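Looking After a Two-Arm Work Cell: Setup, Checks and Repairs
Student project report by Dagný Brynjólfsdóttir
Supervisor: Normunds Dzene

1. Background

The cell we call Truvum is a pair of arms on a shared base, with a multi-fingered hand on each, working over a white table. It was put together by an earlier group, who used it for drink handling trials with a bottle and a cup. By the time I took it over in May the trials had stopped. The right hand lost its zero position between sessions, and the cable on the left arm had been replaced twice. My project was to get the cell back into a state where another student could run it without calling me over, and to write down how.

I did not change the control software. Everything in this report is mechanical setup, cabling, calibration and routine care. 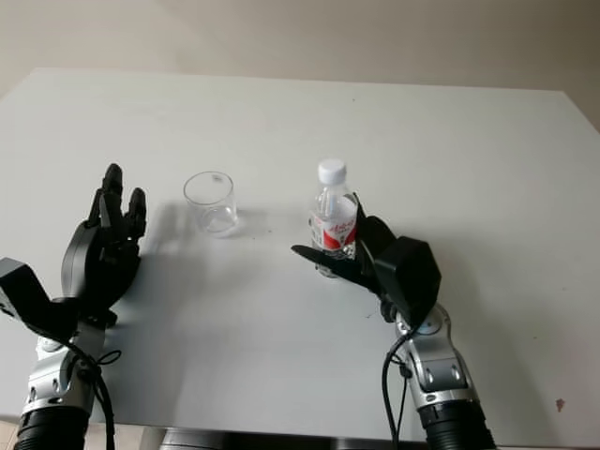 Holst Robotics Workshop | Student Projects

2. Setting up the table and base

The base sits under the near edge of the table. If the table moves, every stored position is wrong by the same amount, and the first sign is usually a fingertip touching the surface on the way in. The old notes said to line the table up by eye. I made two stops out of angle bracket and bolted them to the floor rail, so the table legs now push back against a hard point.

The table was also not level. I packed the front legs until a spirit level read true in both directions, then checked again after the arms had run for 20 minutes. It had not shifted.

Marks on the surface do not matter to the arms, but they can confuse the object finder if they are dark enough. Wipe the table with a damp cloth before each session. Do not use solvent.

3. Cables

Most of the faults in the old logbook were cable faults. Each arm has a black cable running down the outside from the wrist, and it has to be long enough for the wrist to turn all the way without pulling on the connector. The first group had made theirs too short. The second lot were long enough but were tied hard against the forearm, which put the bend in the same spot every time.

I left a loose loop at the wrist and moved the first fixed point further down the arm. The loop looks untidy and people want to tidy it. Please leave it alone. The thing to check is that it swings clear when the arm lifts from the table - turn the wrist through its full range by hand, with the power off, and watch the loop the whole way.

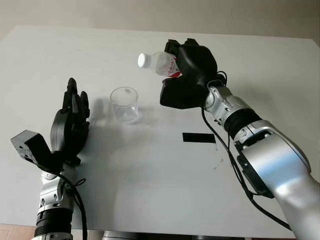 After that I ran the arm at quarter speed with the wrist at both ends of its travel. The connector stayed seated and the joint readings were steady. Before the change, the same test dropped the signal 2 times in one afternoon.

4. Zeroing the hands

The hands are zeroed one at a time. Open the hand fully, wait for the motors to settle, then store the position from the maintenance screen. The thumb needs separate attention, and its zero was the one that kept drifting. I traced this to a set screw in the thumb drive that had backed out. I cleaned it, put it back with a medium thread locker and marked it with a paint pen so a later turn would be easy to see.

The counter on the right hand read 1,000 grip cycles when I refitted the screw and 2,010 when I finished testing. The paint mark was still in line.

5. Checking the grip

A clear bottle and a clear cup make a good check because they are awkward. Both are hard for the object finder, and a bottle will show a poor thumb zero by turning in the fingers as it is lifted. Stand the two on the table with the cup nearer the left hand, bring the right hand in slowly and stop before closing. Look at where the thumb is. It should come past the bottle on the near side without touching it. 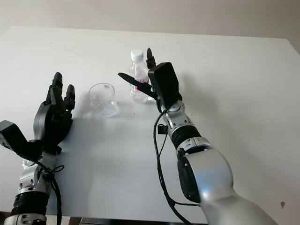
Figure 3. Right hand at the bottle, thumb extended toward the cup. Left hand open.

If the thumb touches early, go back to section 4. If it is clear, close the hand at low force, lift, and hold. Keep the cup empty for this check.

6. Routine care

Before each session: wipe the table, check the table is against the stops, look at both cable loops.

Every 20 sessions: check the wrist screws, check the paint mark on the thumb screw, zero both hands again.

Spare cables are in the drawer marked Pultow. The thread locker and paint pen are in the same drawer.

7. Still to do

The left hand has had far less use than the right, so I can't say whether its thumb screw will go the same way. I have not opened it. The maintenance screen also lets you store a zero while the hand is still moving, and whoever takes on the software should fix that first.

Report handed in 06/12/2022.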